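January 16, 2018

Up early for the open day at Kasprzak. Took the 996 bus to Odgate and walked the last stretch from the depot. Cold, but the sidewalks were clear. They gave us badges and coffee at the front desk and split us into groups. Mine had a few nurses in it, a couple of retired engineers and a man who sells flooring.

First stop was the Priria room, where they test grippers on small parts. Too loud to hear the guide. I wrote down what I could from the poster and moved on.

The suturing demonstration was the part I came for. We stood behind a rope and watched on a monitor while the operator worked from a console in the corner. The pad is meant to handle like skin, and on the big screen I would have believed it. She talked us through how the thread gets passed from one jaw to the other and why they keep practicing the same short cuts over and over. The session ran 20 minutes. I had expected it to go faster - she said slow is fine at this stage and nobody is timing them yet.

One of the nurses asked if the operator can feel the thread pull. She can't on this setup, so she goes by how the thread and the edges of the cut look on the screen. That stayed with me on the way home.

Lunch was a sandwich at Pretel across the road, 10 dollars with soup. Back by 3. They plan another open day in August and I put my name on the list. Feet sore, bed early. 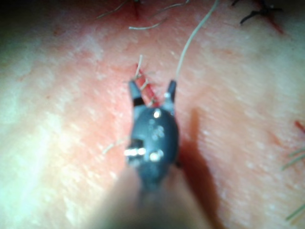

*Gripper over one of the cuts in the practice skin, with the pale thread across it.*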